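The Desk at Justetti

The job at Justetti was to write the history of the company, and they gave me a desk to do it at. I had until the end of July. The history was to be 14 chapters long, which struck me as generous for a firm that made drawer handles in Flumurville and had once, briefly, made doorknobs.

My predecessor had left behind 343 pages of notes and a warning, taped inside the top drawer, not to start with the founder. I started with the founder. By lunch on the first day he had been born, and by Thursday he was still in short pants.

After that I took up tidying. A person can get a good deal of tidying out of a desk if he goes slowly. I sent the old paper tray down to the basement. I wiped the wood along the grain, then across it, then along it again in case it had minded. I moved the mouse a little to the right.

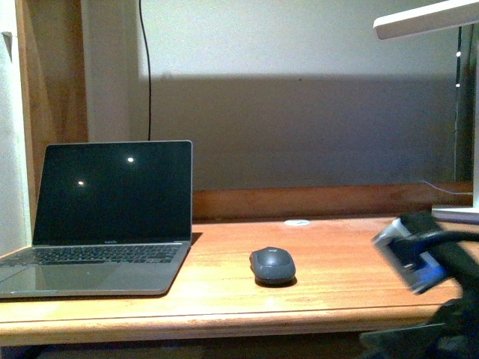 The basement sent the tray back with a form. It seemed that office equipment at Justetti belonged to Akyol, the leasing people, and could be moved only with a signature from Wedano, who had bought Akyol in the spring and were not yet sure what they had bought. I filled in the form. It was the best thing I wrote that month - clear, well paced, with a strong ending - and I kept a copy to show myself I could still do it.

Then came the memo, dated 17th June, asking all departments how much they had produced so far. I had 563 words. I took out the ones I was ashamed of and had 395, and then I put some of those back, because the memo had a box for the number and the box was large.
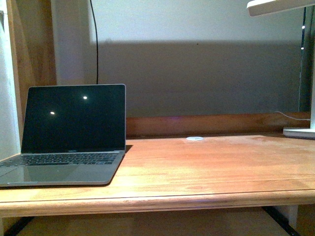

The founder, meanwhile, was waiting to grow up. I sat down with him every morning at nine and we regarded each other. With the laptop open and the screen black, I could see two small white lights in the glass, one higher than the other, and I came to think of them as him and me. He was the big one. Neither of us had moved since Monday.

On the last afternoon I wrote that he had been a practical boy, fond of drawers. I had no evidence for this at all. I read it over twice, changed "fond of" to "drawn to," saw what I had done, and changed it back. Then I went down to the basement to ask about the tray.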